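Community Services | Residents' Newsletter

Clothing Exchange Moves to the Ukley Building in December

The Ukley Residents' Association is pleased to confirm that the winter clothing exchange will open in December on the ground floor of the Ukley Building. The exchange has outgrown the reading room at Kozłowski House, where it has been held since its first year, and the new space offers wider doors, better lighting and long tables suitable for sorting and folding.

Last winter residents donated 1,352 items of clothing, of which 129 were returned to their donors or sent for textile recycling on account of damage, missing fasteners or heavy wear. The Association has set a goal of 2,000 items for the coming season. Storage at the Ukley Building has been arranged with this figure in mind, and 900 hangers have been purchased for coats, dresses and formal shirts. Everything else will be folded and shelved by size.

Barbara Brzozowska, who coordinates the exchange, has asked that residents review the preparation guidelines before bringing donations. Clothing should be washed, fully dried and free of pet hair. Pockets should be emptied. Buttons, zippers and snaps should be closed, and belts should be left with the garment to which they belong. Socks and gloves are accepted in pairs only. Underwear, swimwear and single shoes cannot be accepted.

Donations may be left at the front desk between 9:00 a.m. and 4:30 p.m. in paper bags or open boxes. Sealed plastic sacks are discouraged, as they trap moisture and leave deep creases. Residents who are unable to carry their donations may leave a message for Leobardo Varela at the front desk, who will arrange a collection from their door.

Folding standards

A consistent fold allows the shelves to be read quickly and keeps sizes from becoming mixed. The following method was adopted last season on the recommendation of Marianna Stępień and remains in effect.

T-shirts are to be laid face down on a clear table and smoothed from the middle outward. Each side is folded toward the center, with the sleeve turned back so that it stays within the folded width. The shirt is then folded in half from the hem to the neckline, and once more if the shelf requires it. The size label should remain easy to reach. Knit garments should be lifted with both hands, as pulling from a single corner can stretch the hem.
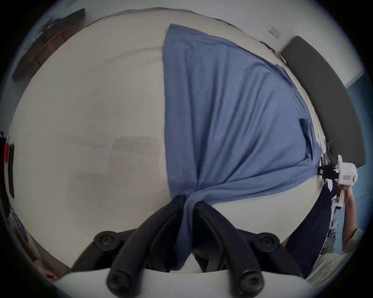
May I donate a T-shirt that is wrinkled?

Wrinkled T-shirts are welcome as long as they are clean and dry, and they do not need to be ironed. Smoothing the fabric by hand before folding is sufficient for cotton and cotton blends. Linen shirts and anything with pleats should be placed on a hanger instead.

Children's shirts are folded in the same manner but stored in shallow bins, with the size written on a card at the front. Sweaters are never hung. Trousers are folded along the leg seams and stacked with the waistband facing the aisle.

Two folding sessions will be held before the exchange opens, both beginning at 6:30 p.m. Ankica Ionescu will lead the first session and Sławomir Grabowska the second. No experience is needed, and residents may attend either one. Those attending are asked to enter by the courtyard door, as the main entrance is locked at 6:00 p.m.

Items remaining at the close of the exchange will be transferred to the Flolach storeroom and offered again in the spring. Donors who wish to have unclaimed items returned should attach a note with their name and apartment number at the time of donation.

Related items
Courtyard Door: Revised Evening Hours
Kozłowski House Reading Room Reopens to Book Groups
Plustutis Laundry Room: Dryer Replacement Schedule
Spring Storage at Flolach: How to Reserve a Shelf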